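Westcombe Home Organisation Course
Handout for unit 2: Sorting small goods into one bin

In this unit we practise putting small household goods in order. Each table receives one bin and the mixed goods. You have 21 minutes for sorting, and after it we talk together.

Please begin with the soft things, for example pocket tissues. They lose their shape easily under a heavy box.

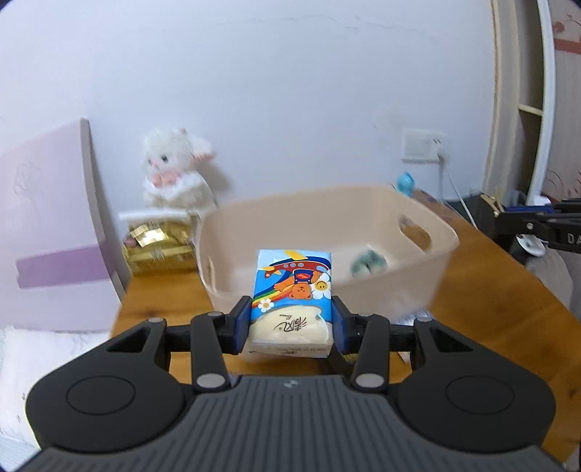 Next come the boxes. Lay them flat on the table first and compare the sizes before you choose a place for them. Packets which are already open go in a separate group.

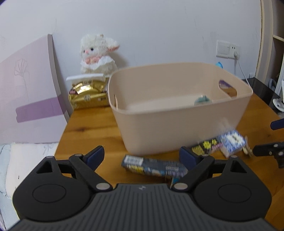
Snacks need their own decision, as everybody eats them at a different speed. In November some groups mixed them with the toiletries, and the smell stayed in the bin. Boxes such as the dark one with yellow stars can lie along one side. A foil bag, like the gold one behind the basin, should stand upright and keep its label to the front.

Write your groups on the Matubbar sheet, maximum 60 words, and bring it to the next unit.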